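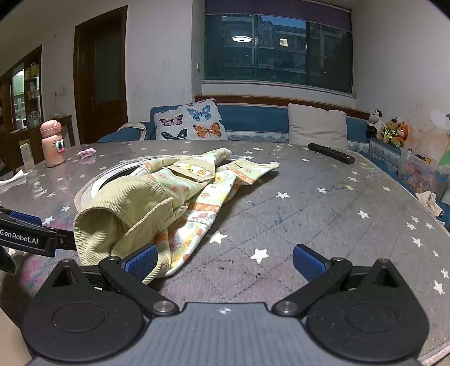 Page last changed: 2020-10-03

Clothes and How We Look After Them
A reading page for ages seven to ten

Clothes do a great deal of work. They keep us warm, they keep the sun off our skin, and they let us carry small things in our pockets. This page explains what some children's clothes are made of and how to get a rumpled one ready to put away.

Two kinds of cloth in one garment

Many garments are made from more than one kind of cloth. The one on the gray table has a part in pale olive-green corduroy and a part in soft cloth with a printed pattern. There are small flowers in the pattern, and shapes that look like animals. Little yellow and orange cartoon figures appear on a light strip as well.

Corduroy is easy to recognize by its ribs. These are the raised lines that run side by side along the cloth. Run a finger across them and you will feel many small bumps. Run a finger along them and the cloth feels smooth. The ribs are made of short threads that stand up, much like the bristles of a very soft brush. Some corduroy has wide ribs and some has narrow ones. The narrow kind is often chosen for young children because it bends easily.

Printed cloth is made in another way. The cloth is woven or knitted first, and the colors are added afterward. A large printing machine may use a separate roller or screen for each color, so a pattern with four colors needs four turns. If you look at the back of a printed cloth, the picture is often paler there.

Why clothes crease

Cloth is made of threads, and threads are made of very thin fibers. When cloth is bunched up, the fibers bend. If they stay bent for a long time, they begin to keep that shape, and we see a crease. Water and warmth help the fibers to relax again. This is how a steam iron works. Irons are for grown-ups to use.

How to fold a rumpled garment

You will need a clean, flat surface. A table is best, but a bed will do.

1. Lay the garment down and find the top. A label at the neck or waist will help you.
2. Put your hand inside any part that has bunched up and gently push it out straight.
3. Smooth the cloth from the middle toward the edges with flat hands.
4. Turn any flaps and pockets so that they lie the right way.
5. Fold one side over to meet the other.
6. Fold the garment in half from bottom to top – twice if it is long.

Thick cloth such as corduroy makes a fat fold. Press it down with your palm and place it at the bottom of the pile, with thinner clothes above.

Words to know

Fiber: a very thin strand, such as a strand of cotton or wool.
Rib: a raised line in cloth.
Hem: an edge that has been folded and stitched so that it does not fray.
Motif: a small picture that is used in a pattern.

Something to try

Choose three pieces of clothing and feel each one with your eyes closed. Can you tell which is which? Write down one word for how each cloth feels.

Text by Hrefna Briem. The next page in this series, on wool and winter clothes, will be added in December.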